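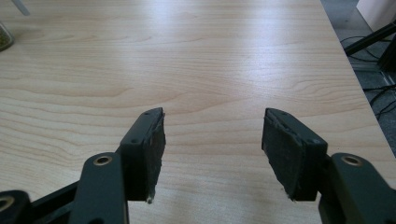
From: Ngaio Halliday
To: gukemon-collect
Subject: Re: [gukemon-collect] how many demos is enough

Severyn Vakulenko wrote:

> The first 100 demos of the jar task trained fine and the policy
> now reaches for the jar with great confidence, about a hand's
> width to the left of it. Mudaliar thinks we need 1,000. I think
> we need better ones. Also, can we drop the episodes where the
> gripper just hangs over bare table? They look like dead time.

Please don't drop them. I did that on Plandero last August and got a policy that closed its fingers the moment it woke up, on whatever was there, mostly air. It had never seen an open gripper with nothing between the pads, so it had no opinion on the subject.

What I would trim is the fumbling at the end, when the person holding the tool has finished and is looking for the stop button. We had 4 people collecting and I could tell them apart by their fumbles. So could the model, I suspect.

On the left-hand miss: check the foam before you blame the data. The pads in your latest batch are frayed along the edges, and the right one is starting to peel at the top. Ours slid a little when they got to that stage, and everyone learned to compensate without mentioning it. The policy then learned to compensate too — on a robot with brand-new pads.

Glare is the other thing. There is a big bright band across the middle of that tabletop. If it only turns up in one person's sessions, move the table or spread the sessions over the day. I'd do that well before collecting 1,000 of anything.

I can run your 100 through the Gorirel filter tonight if you put them on the share. Raw, please, boring ones included.

Ngaio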